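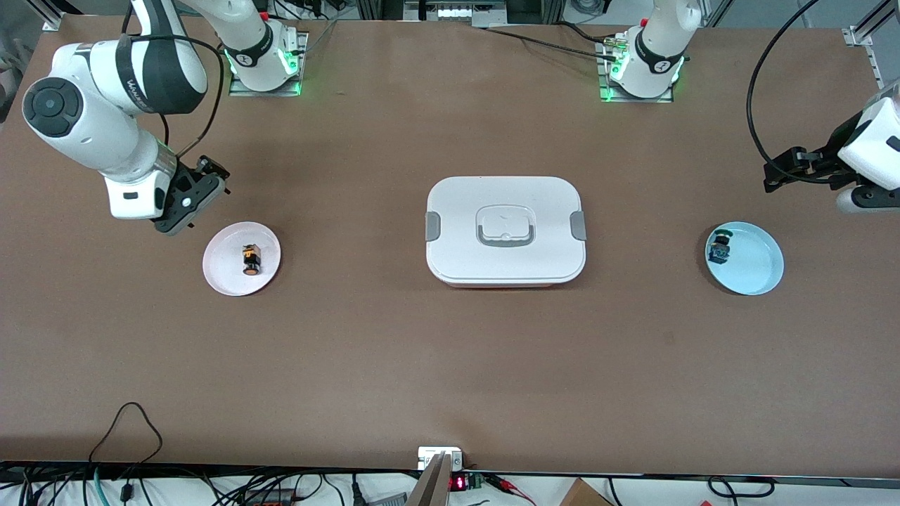

surnham-humidor-notes

Box-level ageing notes and humidity readings from the walk-in humidor at Surnham, plus tasting notes for the same boxes. Put together by Gemechu Demissie. Last touched 13 April 2021.

Quick version: 281 boxes, one row each, and then a much longer table of readings and a smaller one of tasting notes. Plain CSV, UTF-8, comma separated. If Excel mangles the accents that's Excel, import it properly and they come back.

Status

Usable. Not finished. The boxes table is clean, the readings are mostly clean, the tasting table is what it is (see below). I've stopped renaming columns so scripts written against this version should keep working.

Files

boxes.csv - one row per box
readings.csv - humidity and temperature, by shelf
tastings.csv - notes, by box, sometimes several for a box and often none
makers.csv - short lookup for maker codes
checks.py - run this before you send me anything

What's in boxes.csv

box_id: the sticker number. Not consecutive, stickers got lost and skipped.
maker: code, look it up in makers.csv
line: as printed on the box, spelling and all
vitola: size name as the maker gives it. One maker's robusto is another's short toro, I have not tried to harmonise.
length_mm, ring: measured with a gauge if measured is "y", otherwise copied from the price list
wrapper: country or leaf name, free text. Messy. "Conn", "Connecticut", "Ecuador Conn" all in there. Tidying it is on the list.
box_date: from the stamp underneath. Blank where the stamp was smudged or there wasn't one.
arrived: month and year it went on the shelf
shelf: where it lives now
sealed: y/n, whether cellophane was left on the sticks
remarks: anything else

Two makers turn up far more than the rest. Rastska and Abera between them are most of the table, because that's what the shop bought most of. Don't read it as a sample of anything wider than one shop's taste. The Plostotport boxes came in through a different importer and had a rougher trip, several have cracked feet noted under remarks. I'd leave those out of anything to do with wrapper condition.

What's in readings.csv

shelf, date, time, rh, temp_c, probe, flag

Target for the room is 69 per cent. It doesn't hold that evenly. Top shelves by the door run dry, bottom back corner runs damp and always has. If you're comparing boxes use the shelf reading and not the room average, the room average hides all of it.

Readings were taken morning and evening where possible. There are gaps. Gaps are gaps, I haven't filled them in and please don't fill them in and send it back to me as a correction.

flag values:
ok - fine
door - door had been open for a delivery, reading is too low
salt - taken during a salt test, ignore for normal use
sus - looks wrong, can't prove it

There are 2 probes, A and B. B reads a touch high compared with A. Both were salt tested in April but the offset has not been applied to the numbers, they're raw. Apply it yourself if you care, the salt rows are there to work it out from. I might add a corrected column, undecided.

What's in tastings.csv

box_id, date, taster, score, draw, burn, notes

Score is out of 100 and I would not lean on it. Everyone scores high. Hardly anything gets marked down properly unless it was plugged, and a plugged stick says more about the roller's afternoon than about ageing. Draw and burn are better: each is one of good / fair / poor, and people were reasonably strict about it.

Tasters are initials. GD is me. The others agreed to being in here by initials only so please don't ask who they are.

Notes are typed up from a paper book. Handwriting was bad in places, [?] means I guessed the word. Spelling left alone. "Barnyard" is not an insult, before someone writes in again. Ammonia is the one to search for if you are looking at boxes opened too young, it was used fairly consistantly.

Nobody was tasting blind. Bands were on. So any difference between makers in the score column could well be just the band.

Known problems

- Some boxes moved shelf and I only have the current one. Where I remembered the move it's in remarks, otherwise lost. Matters if you're joining to readings over a long stretch.
- box_date and arrived disagree for a handful of rows (arrived earlier than boxed). Probably misread stamps. Left as found.
- Abera changed their band and their line names part way through, so the same cigar can apear under an old name and a new one. makers.csv has a note, but no proper mapping yet.
- Ring gauge on pressed cigars is a nonsense number. Filter on remarks containing "pressed".
- Beetle: one box was frozen and put back. Marked "frozen" in remarks. Tasting notes from after that are still in.
- Temperature on probe A sticks sometimes and repeats the same value for days. Not all of those are flagged.

Joining the tables

box_id joins boxes to tastings. Shelf joins boxes to readings. There is no direct box-to-reading link, there wasn't a probe in each box. Inside a closed box it lags behind the shelf by a good while so matching a tasting to that same day's reading is pointless, use a longer average before it.

Blank means not recorded. Zero never means blank. If you find a zero in rh tell me.

What it's alright for

Looking at how uneven one walk-in is. Practising on a real, slightly grubby set of tables. Checking draw against time on the shelf, with care.

Not for valuing boxes. No prices in here, there were and I took them out, the shop asked. Not for saying one maker ages better than another either, see the bit about bands.

Licence and credit

Free to use and pass on, keep this file with it. Credit "Surnham humidor notes, G. Demissie" is plenty. The shop doesn't need naming beyond that.

Changes

latest - split salt tests out with their own flag, fixed duplicated box_ids, dropped prices
before that - added sealed column, added probe column
first - boxes and tastings only

To do

wrapper clean-up
Abera old name / new name mapping
type up the rest of the paper book
decide on corrected rh column
photograph the box stamps so other people can argue about the dates

Corrections

Send the box_id, the column, what it says and what it should say. One per line. Run checks.py first, it catches bad dates and shelf codes that don't exist. For stamps I'll want a picture of the underside of the box, otherwise it stays as it is.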